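September, a quarter to ten at night

Tea beside me, feet up at last, and I want to get today down before it all runs together. I spent most of the shift in the trim room at Makenholm again, keeping an eye on the two arms while they worked on the little trees, and I caught myself talking to them the way I used to talk to Shirin across the bench!

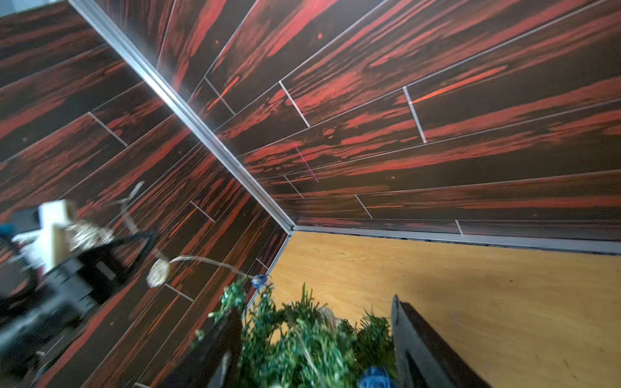
Greenery in the grip, with a silver ball up on its wire.

I do miss the bench, I'll admit. Eight of us used to sit there with our sleeves pushed up, gossiping and twisting wire until our fingertips went shiny. Now I'm on a stool with a clipboard, and my hands feel fine at night (such a treat, after all those winters), but the room is awfully quiet and I've started bringing the radio.

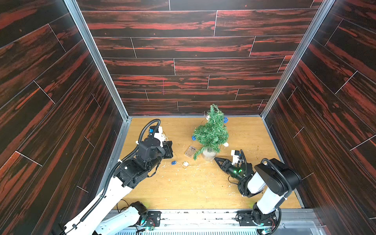

So who fixes a tree when the arms are done with it? We do, by hand, at the end table, and the time goes down on Liesbeth's sheet.

I like that part best. It's fussy work, bending a branch back and tucking the blue ones in where they look nice, and it makes me feel I still know something. Order 1741 is all minis, 955 of them, and I wonder how many will come through the end table before we're finished. Dario wants me to learn the teaching screen next, and I said I would, though I went pink saying it. 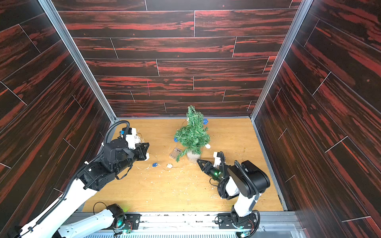
Trí Lã told me over soup that he'd worried all summer about losing his place, and that what he minds now is going home without having made anything. I've been turning that over ever since. I told him to come sit at the end table with me tomorrow and I'd bring the plum cake. Must remember to take the butter out.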